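Kitchen sorter wanted at Loter — come and help me get the drawers ready

I run Loter, a small kitchenware hire shop. We lend out boxes of crockery, cutlery and cooking bits for parties, holiday lets and village suppers, and I've got far more stock than I've got hands! So I'm looking for 2 people to join me part time, sorting and packing the small stuff.

What you'd be doing

Mostly utensils, I'm afraid (or hooray, if you're like me). Chopsticks get matched by length and colour, spoons get checked for splits, and everything goes back in its own holder before it's boxed. I went through the lists last night and we have 2,422 pieces on the books, so there's always something on the go. You'd also help with the Ibarra boxes, our biggest set, when they come back after a weekend out.

I like to lay things on a soft blanket while I sort — it's kinder to the wood and nothing rolls off. Bamboo chopsticks out in front, holder at the back, then fill it up as you go.
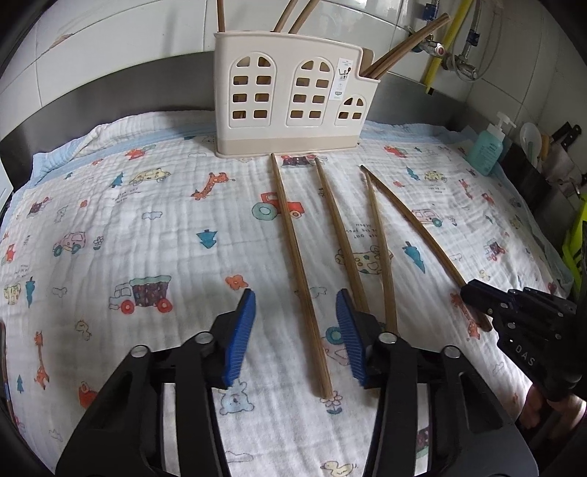 Hours and pay

Mornings suit us best, up to 7 hours a week, paid hourly, and we can talk about the rate when we meet. Tea and biscuits are on me. The job runs until the end of March, with a good chance of carrying on after that.

How to apply

No experience needed and please don't send a long CV. Just write me a few lines about yourself and which mornings you could do — drop it in at the shop or use the contact form by October 18, 2025.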